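Why I stopped paying for my notes app

6 October 2019

For almost three years I used a notes application called Kakoveo. I liked it from the first day. It was fast, it had a simple search, and it worked the same on my phone and on my old laptop. In this blog I recommended it two times, so I think I should write why I am leaving.

In December the company changed the price. Before, I paid one time and that was all. Now it is a subscription, and people who paid before got 7 months free. I waited until the free months were finished, then I paid month by month for a while and tried to decide with a calm head.

The price is not terrible. What disturbs me more is the new limit. My plan allows 200 notes with attachments, and I have 439. The old notes are not deleted, but they are locked for editing until you move to the bigger plan. I discovered it when I wanted to correct one word in a recipe. A small window opened and asked me to upgrade. I closed it, and it opened again the next time.

I wrote to support. The answer came after two days and it was polite, but it was a copy of the help page, which I had read already.

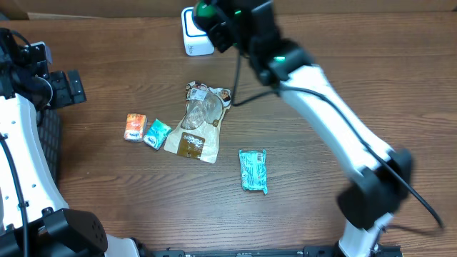
Can you take your notes out of Kakoveo without paying for the bigger plan? The export is in the settings under Account, and it gives you one zip file with everything, the locked notes too.

The problem is the format. Every note is a separate HTML file, and the name of the file is a long number. The tags are in another file. If you have 20 notes you can fix this by hand in one evening. I could not.

So I looked for a program which can read this zip. I tried two. Bituswood imported the text very well, but it lost the tags and put the date of import on everything - for me the dates are important, I search by them. Hestik kept the tags and the dates. It made a mess only with tables, and I have few tables.

Hestik is not as pretty. The icons look like from another decade, and the phone version needs a few seconds to start. On the other side, it saves plain text files in a normal folder, and I can open them with any editor. The free version permits 1000 notes, and I don't believe I will arrive there soon.

One warning about the import. Turn off the synchronization on the phone before you begin. I forgot it, and I had many notes double. I removed the copies by sorting by title, but it was boring work.

I keep my Kakoveo account open until the end of the paid month, in case I find something missing. The tables I am still repairing, a few every evening.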